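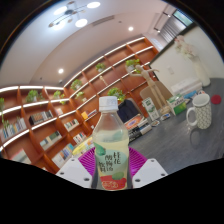

The small print on the shelf

Four readers have written in since February to ask whether we think "less sugar" means anything when it's printed on a bottle. Short answer: not much, until you turn the bottle round.

The corner shop in Stiltdale where I buy my lunch has doubled its drinks shelf in a year. Fruit teas, plum drinks, barley water, things with seeds in. I like a lot of them. What I don't like is being told by a poster above the till that a sweet drink is good for my digestion, my skin and my sleep. Perhaps it is. The poster doesn't say who checked.

So I spent a dull evening with a notebook and the figures from the backs of bottles I'd bought in Stiltdale and Kedport. The first trick is the portion. One fruit tea gives its sugar per 200 ml, and the bottle holds well over twice that. Has anyone ever drunk 200 ml and put the lid back on for tomorrow? I haven't. Another has 14 grams of sugar in a "serving" and leaves you to work out how many servings you are holding.

Then there's "no added sugar", which sounds grand and can still sit on a bottle that is mostly apple juice from concentrate. Your teeth can't tell the difference. "Traditional recipe" is even looser. Whose tradition, and did it come with a sweetener?

Feltach, who supply several of the shops near us, sent a leaflet saying 159 customers had tried their new range and most "felt lighter". Lighter than what? There was no group drinking plain water, and the leaflet doesn't say who picked the 159. I wrote to ask. They sent me a voucher.

I'm not telling anyone to give up a cold drink on a warm afternoon – I had one while typing this. Buy it for the taste. Look at the "per 100 ml" column, which is the only one you can fairly compare, and multiply by the size of the bottle.

If you've found a label that says plainly what's in the whole bottle, send it in and we'll print the name next month.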